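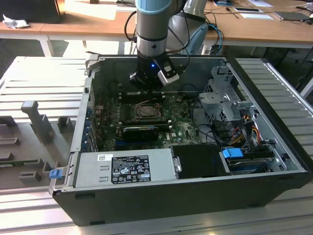
2. Gripper comparison, work done up to 10/05/2019

Since the last report we have moved from the fixture plate to complete desktop computers. The tower lies on its side on the slotted table and the arm enters from the top. This is the position we agreed with Linbridge, and we will keep it until the end of the project.

We compared two grippers, the Brumholm and the Mastitz. Each one made 200 attempts to take hold of a memory module and pull it out straight. The Brumholm fingers are thinner and reach between the slots more easily, but they bend a little when the module sits tight. The Mastitz holds stronger. Its body is wide, and near the drive cage it must come in at an angle, so the program for this approach is longer.

The camera is clamped to the side of the gripper and looks down into the case. With this mounting we collected over 2,000 images of the interior. In 289 of them the shine from metal parts was too strong for the software to find the edges. We ask for permission to buy a diffuse lamp from the equipment budget.

Cables remain the main difficulty. Power cables are soft and do not stay in one place, and neither gripper can move them aside in a reliable way. For the moment an operator does this step by hand.

3. Plan until the end of June

Szu-yu Chung will repeat the test with the Marulanda controller, which allows a lower limit for the gripping force. After this we will choose one gripper and begin with the removal of hard drives. The spending is within the plan, except for spare finger pads, which wear out faster than we expected.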